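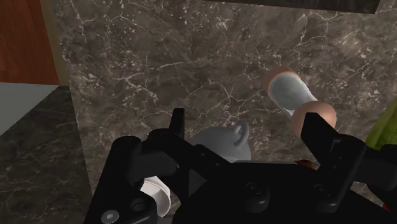 Is it still worth going to a small cinema when the same film will reach the sitting room within weeks? For most of the films I care about, the cinema remains the better place to see them, and the difference is greatest with the quiet ones.

I set this out at the start of the year as the basis on which this blog will continue. Readers have written to ask why so few streaming releases were reviewed here in the autumn, and they are entitled to a proper reply.

January 7, 2024

The films reviewed on these pages are seen, wherever possible, at the Prantl in Stamton. The Prantl has two screens. The larger is used for the week's main release and the smaller for everything else, including the Sunday afternoon repertory showing, at which I have had a regular seat for longer than I have kept this blog. The projection is good. The sound in the smaller screen was poor until the speakers were replaced in September, and reviews published before that date should be read with this in mind. I was harsher than I ought to have been about the dialogue in at least two of them, and I have added a note to each.

A film watched at home is watched in pieces. The telephone rings, a parcel arrives, and the second half is put off until the following evening. I do not regard this as a moral failing in anyone, and I do it myself with television serials, which are made to be stopped and started. A feature film of any ambition is built on the understanding that the audience will stay in its seat. When a director holds a shot of an empty road for a full minute, the minute works on a person who cannot reach the remote control.

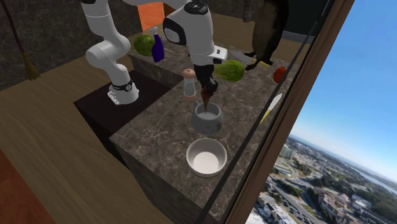
The same is true of comedy, though the cause is different. A joke that earns a faint smile on the sofa can bring down a room of strangers. I saw Fleneswood twice last year, first on a laptop with headphones and later in the smaller screen at the Prantl, and my notes from the two viewings might have been written by different people. On the laptop I found the long dinner sequence laboured. In company it was the best thing in the film, and the pauses that had seemed empty were filled by people trying to stop laughing. The published review was based on the second viewing, and I stand by it.

There are exceptions, and it would be wrong to leave them out. Documentaries which rely on a great deal of text on screen are often easier to follow at home. So are films with very quiet narration. Dronex, which several readers recommended to me, is in my view a case where the large screen does positive harm: the aerial footage is handsome, but so much of it was shown at such a size that I left with a headache and no clear idea of who had been speaking. I intend to see it again on a television and will revise the entry if my opinion changes.

On the matter of star ratings, there has been no change of policy. This blog does not award them. A reader asked whether I would consider marks out of 100 in their place, on the grounds that this would allow finer distinctions. I have considered it and have decided against it. I could not explain to anybody the difference between a film worth 71 and a film worth 73, and I should be uneasy publishing a figure I could not explain.

Reviews will continue to be kept to 1000 words or fewer. Plot details beyond the first half hour will be avoided, and where this is impossible a warning will be placed in the opening paragraph. Comments remain open for 8 days after publication, after which they close automatically. Corrections of fact may be sent at any time through the contact page and will be marked in the text of the review.

The repertory season at the Prantl resumes next Sunday with a costume drama set in 1802, shown with subtitles and one interval. I have not seen it before and have avoided reading anything about it. The showing begins at the usual hour, and those coming by the Stamton bus should note that the stop outside the library is out of use and that the bus now sets down on the far side of the market square. A review will follow in the middle of that week, together with the postponed piece on film scores, which has grown rather long and may have to be published in two parts.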